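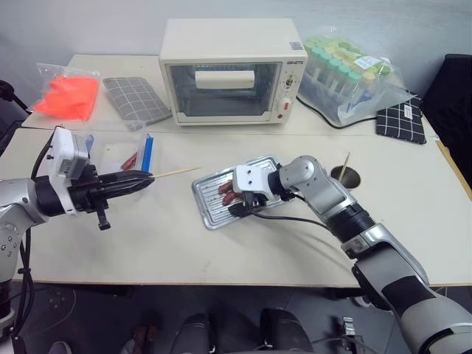
Two hands, one skewer: Vostlow workshop puts grippers side by side

Last updated: Thu 15 March

Search this site Go

If you have walked past the old Salminen building in Vostlow lately and wondered why the lights are on so late, the answer has a good deal to do with sausages. The small team at Zirau, who moved in last September, are spending a fortnight finding out which sort of robot hand copes best with ordinary kitchen jobs, and they were kind enough to let us come and stand in the corner for an afternoon with our notebooks and (it must be said) rumbling stomachs.

The trial goes by the name of Zananik, and the question behind it is one that people in the trade have been arguing over for years. Is it better to give an arm a plain gripper with two fingers, which is cheap and sturdy and easy to mend, or a proper hand with several fingers, which can do a great deal more but asks a great deal more of everybody who has to look after it? Zirau decided to put one of each on the same table and let them share the work.

So the arm on the left has a black gripper that simply opens and shuts, with a little white camera sitting on top of its wrist. The arm on the right is the bigger of the two and carries the many-fingered hand, in white and black. When we took our picture the gripper had a thin wooden skewer between its fingertips, and the hand had hold of the near edge of a metal baking tray with two red sausages on it. A toaster oven stands at the back of the table, and there is a small metal cup on the right with another skewer standing up in it.

It all sounds terribly simple until you try to write it down as a set of movements. A skewer is about as awkward a thing as you could ask a machine to hold, being so narrow, and if it turns even slightly in the fingers then the point ends up somewhere you did not want it. The tray is a different sort of bother, with a raised rim and a ribbed surface, and the team are keen to learn whether a hand that wraps itself round the edge can keep it steadier than two flat fingers would.

The plan is for 978 runs in all, split into 44 short sessions, with the two arms swapping jobs halfway through so that each gets its fair turn at the skewers and the tray. Every run is marked on whether the job was finished, how long it took and whether a person had to step in. The wrist camera is being tried out as well, with some sessions using its view and others doing without, and we gather there is a lively difference of opinion in the workshop over how much it will matter.

Zirau say they will put the full results on their own pages once the last session is marked up, dropped sausages included, and there will be an open evening in the Salminen building afterwards for anybody in Vostlow who would like to see the arms at work. Doors open at 7, there is no charge, and children are very welcome so long as they stay behind the tape.

Shares 9
Comments 2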